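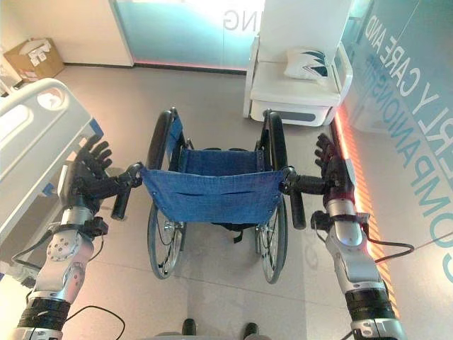 Prepared by the course tutor, Stikstead Property Courses
Handout for Session 7, revised April 17, 2021

Writing the Listing: Rooms, Measurements and Plain Wording

Bring this handout to class along with the draft you wrote for the Costa Street duplex. We will mark up the drafts in pairs and hand them in at the end.

Order of the text

Start with the type of property, the number of bedrooms and the general location. The next sentence should give the one fact most buyers will ask about first, such as parking, a second bathroom or a finished basement. After that, go through the rooms in the order a person would walk them from the front door. Finish one floor before starting the next. Outdoor space comes last, with the garage if there is one.

Keep the opening paragraph under 100 words. Several of the drafts from last session ran to twice that and still left out the heating.

Measurements

Measure each room at its widest points, wall to wall, and write the longer side first. Bay windows and closets are listed separately. If a ceiling slopes, say so and give the height at the low side. Do not copy figures from an old listing. In the Varia Court exercise, the old listing gave the living room 2 feet it did not have, and the error was carried through three later sales.

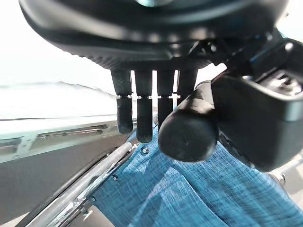 Can a room without a window be listed as a bedroom?
Local code decides this, and most codes ask for a window or door that a person can get out through. List the room as a den, office or bonus room until you have checked.

Words to watch

"Updated" needs a date or a list of what was done. "Close to" needs a distance. "Potential" tells the buyer very little, so name the possible change and state whether permits are in place. Describe the property and leave out any remark on who should live there. Phrases like "perfect for a young family" can cause trouble under fair housing rules.

Fixtures and what stays

Anything attached to the building is normally taken to be part of the sale. Ask the seller about curtains, shelving, light fittings and appliances, and write down the answers before the listing goes live. 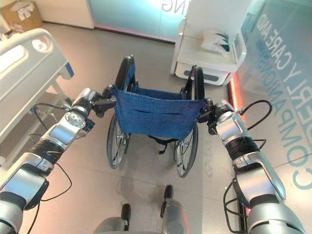
Reading time for the remaining section: 2 minutes

Assignment

Write a full listing for the Huvel Road row house using the floor plan in your packet. Include all room sizes and a separate line for items that stay. The assignment is worth 35 points and is due at the first session in May. Late work loses 7 points.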